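The Tower, the Tray and Two Arms That Finally Get Along

Posted Aug 31, 2026

I promised Imelda I would write up the summer before school starts swallowing everyone whole, so I've made a pot of coffee and I'm going to try. Fair warning, I have never written a short post in my life and I'm not starting now.

If you're new here, I help out with the robotics club in Bornamthorpe, which meets in the back half of what used to be a print shop. I'm a retired payroll clerk. I came along in April because my nephew Teodoro needed a ride, and then I stayed because somebody handed me a screwdriver. I still can't write a line of code, but I know where every bit driver in that room lives, and I've become oddly attached to a pair of robot arms.

How we ended up taking computers apart

The students picked this year's project themselves. Every season the Grindard Challenge puts out a theme, and this time it was repair and reuse. Most of the teams we talked to at the spring meetup were going for sorting (bottles, batteries, that kind of thing). Our kids wanted to take an old desktop computer apart with two arms, and put the pieces somewhere sensible so that a person could use them again. Rosalinda Tolentino, our lead mentor, told them it was a lot to bite off. They nodded very politely and voted for it anyway!

We got our computers from the school district, which was clearing out a storage room. They were heavy and dusty and the kids were thrilled. Alfredo Yap drove them over in his van and then had to sit down for a while.

The arms have names, of course. One is Titine and the other is Erdős, and please don't ask me how to type that second one, I copy and paste it every time. Titine was named by Maricel Salazar, who is sixteen and writes most of the motion code. Erdős was named by a math kid who has since graduated, and the name stuck.

What a session looks like

On a usual evening the students lay a tower on its side on the bench, take the side panel off, and spend a long while fussing over where exactly it sits. I used to think the fussing was wasted time. Then I watched an arm come down just a little to one side of where it should have been and push a perfectly good drive cage, and now I fuss right along with them.

The parts that come out go into a gray plastic tray next to the case. Teodoro drew it over 3 weekends, and went through more versions than his mother would like to know about, given whose printer it was. The idea is that each part stands upright in its own spot, so a gripper can find it again later without having to dig. Hard drives were the first thing we got right. The cards took longer, mostly because they're thin and they like to lean.

Cables are our great enemy. They're floppy, they're never in the same place twice, and they love to drape themselves over whatever you're trying to reach. Maricel's rule is that a person may move a cable between runs but not during one, and she enforces it with a look I wouldn't want to be on the other end of.
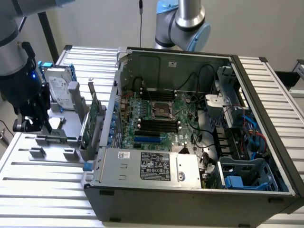

The 40 minutes that nearly did us in

The competition gives each team 40 minutes at the bench, setup included. In our first full practice we used up 50 and still had the memory to go. The room got very quiet. Rosalinda put the kettle on, which is her answer to most things, and the kids sat on the floor and went over the order of the steps until they found two places where one arm was just waiting on the other for no good reason.

It took the rest of July to sort that out. I won't pretend I followed all of it, but I do know that the whiteboard got so crowded they started writing on the window.

What's next

Regionals are in the fall and we still need $200 for the travel fund, so there will be a bake sale, and yes, Imelda is making the coconut bars again. Come early for those.

We also need more old desktops to practice on. If you have one in a closet, please take your own hard drive out first, or tell us and we'll hand it back to you. Laptops we can't use this year, sorry! The kids looked inside one and closed it right back up.

Meetings start again next week, same time, side door. Bring a sweater, the heat in there is still a rumor.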